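Wooden xiangqi or shogi discs – what do I have?

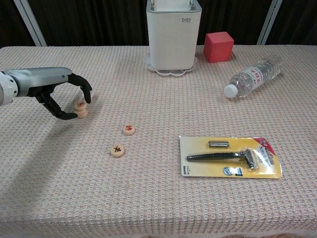

bomano312
Picked up a mixed bag of game pieces at a flea market on Monday and I'm trying to sort out which set they belong to. The seller said shogi. They're flat round wooden discs, pale wood, with a character on one face. Four of them are on the tablecloth there, two stacked, and the characters are in red. No board came with them. Does anyone know if the other side should have black ones?

Clellura
Shogi pieces are usually wedge-shaped and point at the other player. Round ones with red characters make me think of Chinese chess (xiangqi). One side red, the other black or green.

randi_aasen
Not so fast. I've seen round pieces sold as shogi for beginners. I'd go by the characters.

Clellura
Sold as, sure. Sellers call everything shogi. Post a straight-down close-up of each one.

bomano312
Will do tonight. One of them has a darker character than the rest – different set?

randi_aasen
Could be wear or a different batch of paint. Measure the width with calipers before you split them up.

todorova598
Please don't oil them in the meantime. I did that to mine and the red bled.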